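Swai opened its doors to visitors on Feb 17, 2024, and I am so glad I went, even though the bus dropped us at the wrong gate and we had a long walk past the loading docks. Subira Koech met us in the lobby with name stickers and very good ginger tea, and she must have told the story of the old cannery building four times that morning without once sounding tired of it.

We started upstairs in the pattern room, where the paper templates for aprons and oven mitts hang on hooks – 2748 of them, Subira said, going back to the first season. I could have stayed there all day! 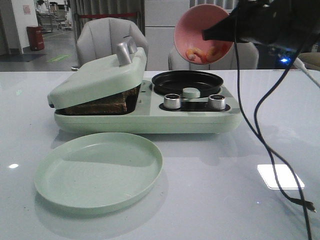 Kitchen & Breakfast

Mint green is still the color people ask for, on toasters and sandwich presses as much as on cloth, and Anil Menon in the dye room has spent most of the winter trying to get his cotton to match it. He let us stir a vat (gloves on, of course) and told us about a batch that came out closer to pea soup. They sold it anyway, and my sister has the tea towels.

Lunch was lentil soup and rye bread in the yard. The next open day is in April, and the sign-up sheet had 58 names on it when I left.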